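4.2 Picking Up, Putting Down

The question our funders like to put to us is whether the machines can do the dishes yet. The short answer, for readers who skipped the abstract, is that they can do some of one dish. The longer answer depends on what is meant by "do," and we have tried in this section to pin that down before reporting any numbers, a courtesy the field does not always extend.

We follow Marchand's split between reaching, closing and letting go. Reaching is in decent shape. Closing works when the object has the good manners to be rigid. Letting go, which toddlers master against their will, remains the largest single source of failure in the Wonham task set, and the reason is plain enough once one looks at how the demonstrations are made. People let go of things without thinking about it, and it is hard to collect good examples of something done without thinking.

All demonstrations were given with hand-held grippers in the Jevomville room, with the operator standing at the table. Figure 3 gives the two working views. 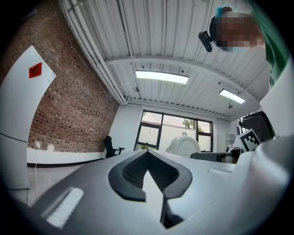
Last changed: 2020-01-28

The ribbed pad in (a) deserves a word. Earlier pads were smooth, and the policies trained with them treated a teacup much as a curling stone. Ribs helped with cups and jar lids. They did nothing for socks, which fail for reasons of their own.

We collected 3,358 demonstrations over 9 chores, ranging from moving a soft object across a bare table to sorting small hardware into bins. The second of these stands in for shop-floor work and was suggested by Costel Stan, who spent October trying to convince us that a bin of mixed washers is the harder problem. He was right about the washers and wrong about the sock. A washer that is dropped is still a washer of the same shape. A soft thing that is dropped has become a new object, and the policy must start over with whatever it has learned about the old one.

Each chore was then attempted 100 times by the arm with no help. We counted an attempt as a success only if the object ended up where a reasonable person would have put it — Shuk-fan Yeh served as the reasonable person, and her rulings were final.

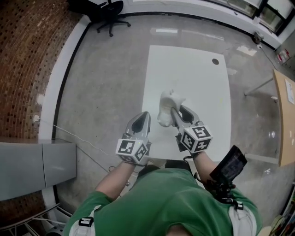 Under this rule the rigid objects did well enough to be dull. The soft ones did not. The usual failure was a slow, confident approach, a firm grasp of one corner, and a release in midair. A looser rule, under which the object need only have moved, would have let us report near-perfect scores on every chore, and we note that such rules have been published.

Speed is a separate embarrassment. The arm took around 1,000 seconds to clear a table that Yeh cleared while talking to someone else. We do not think this matters much for overnight work, where the machine has no audience. It matters a good deal in a kitchen, where someone is waiting for the table.

The Cuton baseline, retrained on our data, showed the same ordering of chores with lower scores throughout. Section 4.3 takes up the washers.

Figure 3. Working views for the table chores: (a) from the gripper; (b) from the operator's head, both grippers in use.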